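Do we need a written rule for checking gripper pads before a shift?

posted 23 October 2024 by Chaimae Bensaid

We run 2 small arms at Wevthorpe, sorting bottles and caps on a tabletop. No cage, low force, people reach in between runs. The new safety lead wants a written pad check every morning. Vendor manual says inspect every 2,000 cycles and thats all. Is there a standard that says daily, or is this just her preference? Need something for the binder by Friday.

Inger Þorgeirsson

No standard I know of gives you a number for pads. Look at your risk assessment instead. If a dropped part is a hazard you wrote down, then the grip is part of the fix and you need a check with a date and initials. Manual interval is the minimum. We do ours at 275 cycles, becuase our pads wear fast. Also write down who is allowed to restart after somebody reaches in. People skip that one. 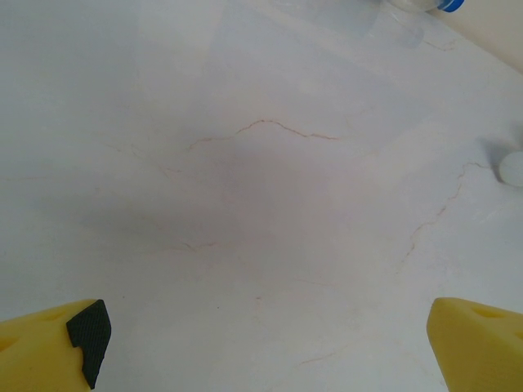 Clearing the table goes on the same sheet, before the pad line. Ours says nothing loose in the work area except the part being picked, and you check the edges too, not only the middle. A clear bottle on a pale marbled top is easy to miss, the blue cap is what you notice first. And look at both fingers from the inner side. On the left one here you can see the black pad at the tip, on the right one you can't see any from this angle, so don't sign off from one view.

urov41

just do it daily, takes a minute. we had a sheet from Conalo, works ok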